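Tips for Collecting Kitchen Demonstrations With Hand-Held Grippers
Posted October 15, 2024 in Workshop Tips

If you have signed up to record chores for the Romoven set, welcome! I've been at this since January and have made just about every mistake a person can make with a gripper in each hand, so let me pass along a few habits that have saved me a good deal of grief.

Wipe the rubber pads before you start. A little dish soap on a damp cloth does it, and then a dry towel. Cooking oil is the worst offender, and a pad with a film of it will let a mug slide in a way your own fingers never would — which teaches the model a grip you don't want it to learn.

Check the tags, too. A smear of flour across the black and white pattern can spoil the tracking for a whole take, and you won't hear a peep from the recorder while it's happening.

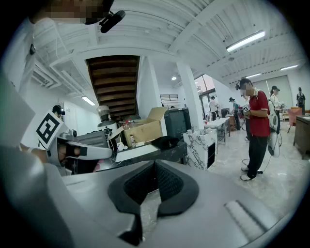
When several people are recording at once, agree on who has which counter and leave elbow room between you. At Pevance we keep sessions to 4 people, and we do a slow practice wave before the first take so everyone learns how far their cables reach. Tuck the slack in at your belt if you can.

Move at the pace you'd use for showing a grandchild how to fold napkins. Start each take with both grippers open, do one chore, set everything down, and stop. If you drop a spoon, pick it up and keep going! Recoveries are worth having, and we label them as such.

Vary your things. I did 160 takes with the same jar before anyone pointed it out to me, and most of them were set aside. Swap the jar, turn it around, shift it toward the back. We have over 700 good takes of lid-opening now, and the odd-shaped lids are still the ones we're short of, so bring yours from home if you have any.

Charge the batteries overnight, and put the lens cloth back in the drawer.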